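Monday, late

Feet hurt, brain full, and I ate far too many of those little free pretzels. Open day at Dremar! I'd been looking forward to it since April and I almost didn't go, what with the parking over in Fletside being what it is. Ended up leaving the car behind the Daly building and walking 10 minutes in the wrong shoes.

They gave us stickers at the desk (mine said 401, which made me feel like a library book) and split us up by color. My group got Lorcan Moynihan, who talks with both hands and kept walking backward into the door. Lovely man. He said half of what they do now happens in simulation before a real arm gets anywhere near it, and he took us straight into the dim room with the big screen to watch a kitchen session. I'd pictured something like a car factory, all sparks and orange paint, and instead it's a counter with groceries on it and a robot reaching over them. I could have stayed in there all afternoon.

The woman next to me asked why the kitchen was so messy, and Lorcan said a tidy one would teach it nothing, so I'm going to start saying that at home. He let us copy a couple of stills off the session for ourselves, both with the left arm busy around the little pinkish-purple thing:

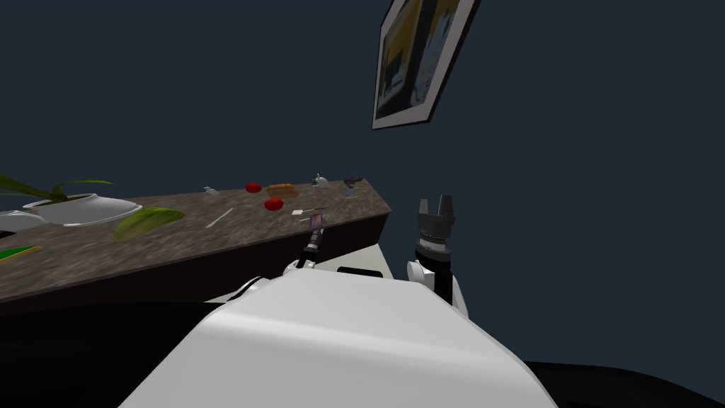
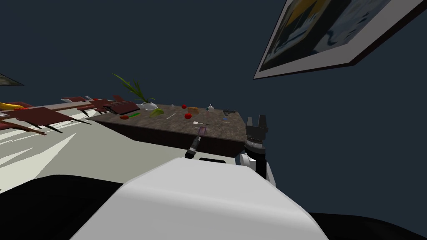

After that we got the floor tour, where a real arm was stacking trays behind a yellow fence. Very loud, very fast, and a bit dull after the kitchen, if I'm being fair. A kid of maybe 5 asked if it got bored and the whole group went quiet waiting for the answer. Lorcan said he'd have to get back to him on that!

Coffee was terrible. I talked to a guy who drove 50 miles from Castdale just for this and had a notebook full of questions about wrists. Wrists! I only had one question, how long till it can do my dishes, and I chickened out of asking because a man in a suit had just said something long about calibration.

Picked up a leaflet for the evening talks. Need to call Mom back tomorrow and get the car washed, there's sap all over the hood.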